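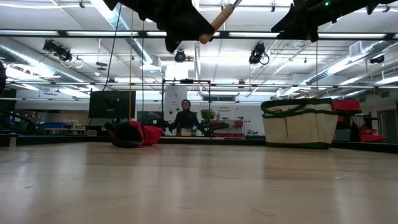 November
Mounir Ait Ali, operations engineering, Mondow

Speaker notes - What the cleaning cell changed for the attendants

Start with the job as it was. An attendant at the Ilstead site had 40 benches to wipe down per shift, each one with spray, cloth and a walk back to the store. The task sheet gave it one line. The roster gave it no time at all, so it came out of breaks.

Say plainly that the arms have not taken over the whole task. They handle the bottle and the wipe. Attendants still clear the bench, decide what is rubbish and what is somebody's work, and sign off the surface.

Next point: who teaches the arms. At Clema we began with engineers running the controls. Their wiping was tidy and of little use. Leopoldo Aguirre moved the sessions to attendants in the second month. They spray less and start from the far edge. Pause for questions, this one usually gets a few.

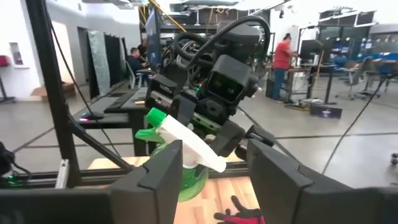
Spray bottle on the bench between the gripper fingers, second arm behind.

Notes on the bottle. A trigger sprayer is made for a human hand. Two fingers can hold the body or work the trigger, and doing both takes a second arm or a different grip. We looked at a fixed nozzle and dropped it. The attendants wanted one bottle that either they or the arm could pick up, and the store already carried refills.

Numbers slide. Of 110 bench cycles logged in the trial, 34 needed a person to step in. Most of those were a bottle put down badly or a cloth folded under itself. Do not round these. If asked about the target, it is 100 cycles with no more than five interventions, and we have no date for it.

What changed for staff:
Less reaching and squeezing. Wrist complaints were the reason Cuevas asked for the trial in the first place.
More standing and watching. Attendants rate this as the worst part of the new shift. Chairs at the stations helped a little.
A new skill that the pay grades do not recognise. Operating hours are still booked as cleaning hours. Leopoldo has raised it twice with payroll. Give the current status if there is one.

Shift handover also got longer. The outgoing attendant now has to report which arm was stopped, at what step, and whether the bench was finished by hand. We tried a form with tick boxes. People wrote in the margins, so the form is now mostly margin.

Likely objection: that the hours saved will be cut from the roster. Answer as agreed - no change to rostered hours during the trial, and the labour review comes after it. Do not go beyond that wording.

Leave the last slide up for the Clema contacts. Room is needed back by 3 pm.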